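Bits and bobs from the spare room

So December is when I finally face the drawer. You know the one. Ours is the second down in the hall chest and it has swallowed every lead, plug and charger that has come into this house in years. I pulled it right out last week and tipped the lot onto the bed (the cat was thrilled) and then stood there wondering why on earth I own so many chargers for phones I gave away.

I've got a system now, sort of. Anything I can match to a gadget we still use gets a bit of masking tape round the plug end with the name on it in biro. Anything I can't match goes in a shoebox marked with the month, and if it hasn't been wanted in 90 days it goes to the recycling point behind the Yimyam café, where they've got one of those big bins for electricals. I gave them a whole carrier bag last spring and have missed precisely one thing out of it, the lead for the old Inton radio. A new one cost me £3, so no great tragedy.

The other half of it is how you put them away. I used to wind mine round my hand, elbow to thumb, as tight as they'd go, and then wonder why they split near the plug. Big loose loops are much kinder! Follow the way the cable wants to curl, let each loop fall on the last one, and fasten it in the middle with whatever you've got. I save the little ties that come on bread bags and have done for ages.
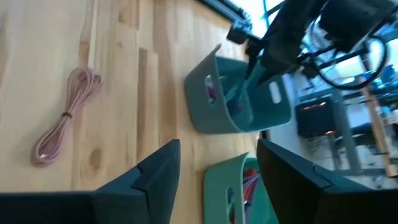 Kittipong Somboon wrote in after the last newsletter to say that velcro strips beat ties every time, because a tie gets done up too tight by whoever is in a hurry, and that a roll of 100 has lasted two house moves with plenty to spare. Fair enough, I do overtighten. I've put a roll on my list and will report back.

A few of you also asked about extension leads. Mine live on a hook in the cupboard under the stairs, well away from the hoover, and I unwind the reel one all the way before I plug anything hungry into it. My dad drummed that into me and I still hear his voice whenever I get the heater out. If the outside is cracked or you can see the coloured wires, please don't tape it up, just let it go.

Next time I'll be doing batteries, including what to do with the ones rolling about in the kitchen drawer. If you've got a good pot or tin for keeping the dead ones in, send me a line, I'm still using a jam jar with no lid.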